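07/01/2020

Sorting bracelets today. I do it on the white table next to the bed, so anything that rolls off on the bed side has a soft place to land. Thread as I go.

---

Background for anyone new here. I restring beaded jewelry under the name Plonano. Most of what I post is other people's pieces. What I'm sorting now is my own, and it has been waiting a long time.

---

My own stuff lives in gift boxes. I keep every gift box I get. They stack well and the lids stay on. The bad part is that I stop knowing what is in which box, and then I buy more boxes' worth of beads.

---

Rule for today: everything that comes out gets a decision. Keep as is, restring, or take apart for beads. No fourth pile. Last August I had a fourth pile called "later" and I found it this morning, same bag, same knot in the top.

---

Starting with the brown rudraksha bracelet. I like it and I wear it more than anything else I have. The beads are big and rough like walnut shells, and they catch on knit sleeves, so it's mostly a warm weather bracelet.

---

If you have one of these, clean it with a dry soft toothbrush. Go along the grooves and tap the dust out. I put a tiny bit of oil on mine a couple times a year and wipe it off right away. No soaking. I've had customers soak them and the cord never recovers.

---

I've been trying the butterfly brooch against it. The brooch is gold-toned with open wings and little stones, and it came off a coat I gave away. It sits nicely across the brown beads. I don't know yet if I want it attached for good or just pinned on when I feel like it.

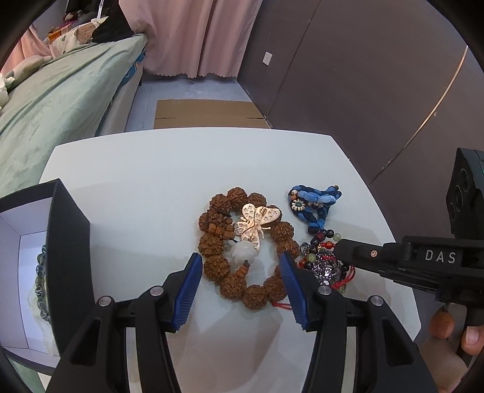

For now I'm leaning toward pinned. A brooch like that has weight to it, and weight in one spot makes a stretch cord sag. If I do attach it, the whole bracelet gets restrung on something stronger first.

---

Same question for the white pendant. It's pale enough to look good next to the brown, and I think it would hang fine with the small carved bead under it. It's a lot lighter than the butterfly, so I may just do that one and leave the brooch alone.

---

Somebody asked what cord I use. For stretch bracelets I use Wullex clear, doubled. Pull it a few times before you string anything, so it does its stretching before the knot goes in. Then a surgeon's knot, a dot of glue, wait, trim. Don't trim first.

---

For heavy beads I don't use stretch at all. I use a braided nylon and a sliding knot. It takes longer to put on in the morning. It also doesn't snap in a parking lot.

---

Green bracelet: keep as is. Dark glossy beads, knot is good. It goes back in the box with the black lid. Easiest decision of the day.

---

The blue braided cord is next. Light blue and dark blue together, knotted into a loop, with little orange and pale beads on it. I have never worn it as jewelry. It used to hang off a bag.

---

Cord like that gets fuzzy where it rubs. You can run a lighter along the fuzz very quickly if it's nylon. If it's cotton, don't, it will burn. Test the end of a scrap if you aren't sure. Small scissors work on either kind, they're just slower.

---

Decision on the blue one: keep, and use it. I want to join it to the red strand and hang the whole thing from the bedroom mirror.

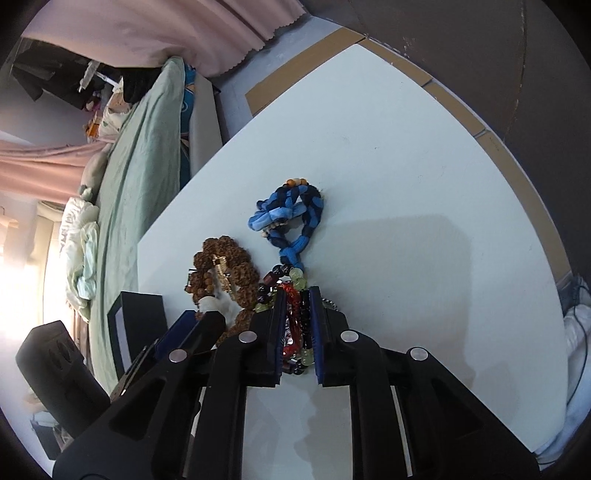 **Renata Kulp**
Bead repair and restringing, Plonano

The red strand is the one that gives me trouble. Glossy red beads and very dark beads wound up with each other, and pale green ones close by that I keep mixing in with everything. I have to hold part of it still and work on the rest or it all slides back the way it was.

---

How I untangle beads, since I get asked a lot. Lay it flat on something light so you can see the cord. Find a loose end. If there's no loose end, find the biggest loop and open that up first. Push cord into the knot. Pulling makes it tighter every time.

---

A blunt needle helps. So does a little cornstarch on the knot if the cord is waxed. Shake it off after. If you've been at one knot for 20 minutes, stop and do a different piece.

---

Or cut it. If the cord is old it needs replacing anyway, and beads don't care. Cut over a towel or a tray with a rim. I lost 3 beads out of a customer's necklace once and found 2 of them. I bought the match for the last one at Skinville, which is a leather supply place, but they have a good bead wall in the back.

---

Take a photo before you cut. I've put bracelets back together from memory and been wrong. The order matters to people even when the pattern looks random. It usually isn't random to them.

---

The dark sparkly charm on the red cord: still deciding. It has rhinestones all over and it goes with nothing I own. I asked about it in the group chat and all I got back was "Oh." I'm taking that as a no.

---

Update on the charm. I'm keeping it but moving it to the supply tin. It could work as the drop at the bottom of the mirror hanging, below the blue cord. I'll try it both ways before I knot anything.

---

Things I need to pick up for this: more Wullex, glue (mine has dried at the tip again), and little zip bags. I want each strand in its own bag inside the boxes from now on. Loose strands in one box is how all of this got tangled.

---

Question from the replies about storing different materials together. I'd separate them. Hard stone will scratch softer beads and anything plated. Seed and wood beads should stay dry, so don't put them in with anything you just washed. Paper envelopes are fine for those if you don't have cloth bags.

---

Another one: do I charge for untangling? If you're having it restrung, no, it's included. If you only want it untangled, yes, there's a small charge, and send me a photo first. I've said no to a few.

---

I've spent nearly 3 hours on this and the restring pile is the biggest one. Take apart is the smallest. I always think I'm going to take more apart than I do.

---

Brown bracelet is going on the braided nylon tonight with the white pendant. Butterfly stays separate. I'll put the mirror hanging up when it's knotted, and I'll post the measurements for the cord lengths in the same thread so they're easy to find.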